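How Do You Test a Robot's Fingers?

Apr 17, 2018

Your hand has bones, muscles and skin that can feel. A robot hand usually has far less. Many have just two fingers that open and close, and engineers call this kind of hand a gripper.

Picking up a dish sounds easy. For a gripper it is hard, and dishes make a good test. They are thin at the edge, wide in the middle and often slippery. At the Fenley workshop, two sets of fingers are being compared. One set is called Pramix and the other is called Briltlow. Each set has to do the same job: take hold of a dish by its rim, lift it, and put it down in a new place.

The rim is the part to watch. If the fingers squeeze in the wrong spot, the dish can tip or slide. If they squeeze too hard, it can crack.

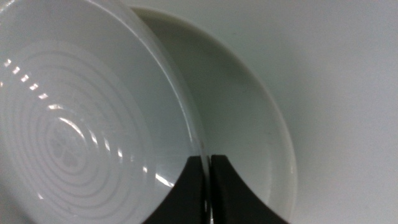 MacPherson wrote in to ask why the robot doesn't just use a suction cup, which needs only one flat spot and no rim at all. It is a fair question. Suction cups work well on smooth, flat things. Raised patterns let air leak in under the cup, and then it may let go. Fingers do not need a seal.

A fair test changes one thing at a time. The dishes stay the same, the table stays the same, and the arm moves at the same speed. Only the fingers are swapped. Each set gets 60 tries. A try counts as a pass if the dish is lifted and set down without a drop -- a wobble is allowed.

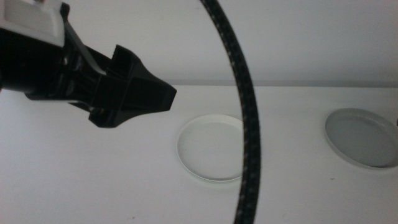 A gripper above the table, with a clear ring and a gray disc.

Cameras matter as much as fingers. Clear things are difficult for a camera, as the table shows right through them. The computer has to look for small clues, such as a shiny line along the edge. Solid gray is easier to find on a white table.

The Fenley tests use 2 camera positions. One camera stays still and sees the work area from outside. The other rides near the gripper, so its view changes whenever the arm moves.
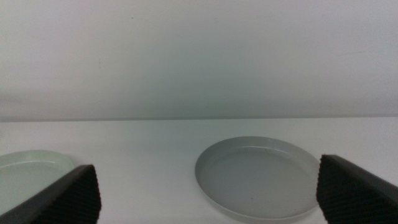 The rider camera is best for the last part of the reach, when the fingers must line up with the rim. The still camera is better for planning the whole path. The computer can use both, but the pictures have to be matched in time. If one is late, the arm may aim for a place it has already left.

Scores are kept in a table, one row for each try. The next round is planned for October, with 16 dishes and a softer finger pad.

Words to know
Gripper: the part of a robot that takes hold of things.
Rim: the outer edge of a dish.
Suction: holding on by pulling air out of a space.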